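Dristley arm build FAQ

Do I need the real arm to start?
No. Sim first, hardware later. Most of us ran it at home for weeks before touching a motor.

What goes in the starter scene?
Arm, plain floor, a few small things. Ball, basket, two stacked cubes, a green brick. Keep it dull, you'll debug faster. 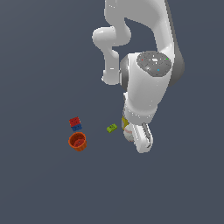 One reader wrote in that their fingers kept sinking straight through the floor until they cut the step size to 4 ms. Worth a try, thats now the default in the Jalach file.

Printed parts?
17 for the arm, not counting the base. Spool and a bit. Check the elbow cap fit before you glue anyting.

Cost?
285 dollars if you already have a power supply. Add 50 if not.

Where can I build it?
Kitchen table is fine. Or the Zudgate shop, Tuesday nights, bring your own clamps.

Will the Moodley gripper fit?
Yes, with the adapter plate. File's in the same folder.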